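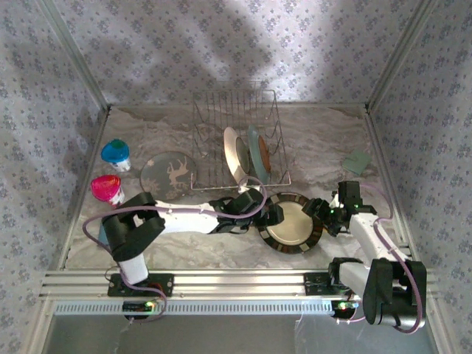
Service Robotics in Practice
Handout 7: Reviewing a two-arm bench kit

Set reading before the session: the kit's quick guide, pages 1 to 29. Bring your own copy of the review sheet. The first draft of your review is due on 26th March. Final versions go in at the end of April.

1. What is being reviewed

The Trimon is a bench kit sold by Nurport for teaching and small research groups. It comes as two arms on a shared rail, with a control board for each arm and a small camera at each wrist. Nurport sells it in two forms: arms and rail only, or arms, rail and enclosure. We have the second. The list price for teaching buyers is set out in the quote on the course page, and you should use that figure in your review and leave out any discount.

The maker describes the kit as suitable for "everyday household handling". Your job is to decide how far that claim holds for one task, which is handling plates at a dish rack.

2. Why plates

Plates look easy and are not. They are thin at the rim and wide across, so a small error in the angle of the wrist becomes a large error at the far edge. Many are glazed and give the fingers little to hold. A rack slot leaves little room either side, and a plate that goes in crooked will lean on its neighbour.

For a two-arm kit there is a further point. When both grippers hold the same plate, the arms are joined through it. If one moves ahead of the other, the plate twists or is pulled out of one grip. Reviews of two-arm kits often leave this out and report each arm on its own. Please don't do that.

3. Fingertips

The soft fingertips are an add-on from Reisinger and are priced separately. Include them in the total cost, as the kit's own hard jaws are not meant for crockery.
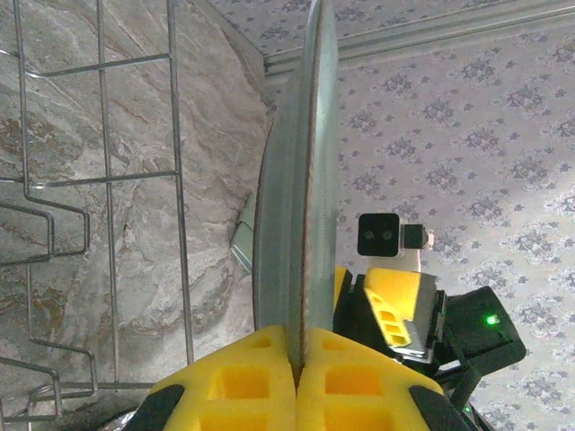 A soft tip gives a little when it closes, which spreads the load along the rim. The price of that is some loss of accuracy: the plate can rock in the grip, and the arm has no direct way of knowing that it has. In your review, say where you think the rocking matters. Carrying a plate across the bench is one case. Lowering it into a slot is another — the two should be judged separately.

Soft tips also wear. Reisinger gives a service life for them in closing cycles, but the figure is for a test block with flat faces. Treat it with care when you estimate running costs for thin rims.

4. The trial log

The log on the course page holds 552 attempts, all made by a person driving the arms by hand from a pair of leader arms. There is no self-running control in this set. Each attempt was stopped after 60 seconds if it had not finished.

Each line gives the plate used, the arm or arms used, the end state and a short note. The end states are:

Placed: upright in a slot, both grippers clear.
Leaning: in the rack but touching another plate.
Dropped: left the grip at any height.
Timed out: still held at the limit.

Do not merge "leaning" with "placed". The sales leaflet does so, and it makes the results look better than they are.

5. Comparison kit

Use the Zivska single-arm kit from Handout 5 as your point of comparison. It costs less and takes up less of the bench, but it cannot pass a plate from one hand to the other. If you think a single arm would do for this task, say so and give your grounds from the log.

6. What to hand in

One review, two sides at most, with these headings: Cost as used, Set-up, Handling, Faults, Who should buy it. Put your reading of the log under Handling. Under Faults, list only faults you have seen or can point to in the log — hearsay from other groups does not count.

Questions about the log format should go to the course forum.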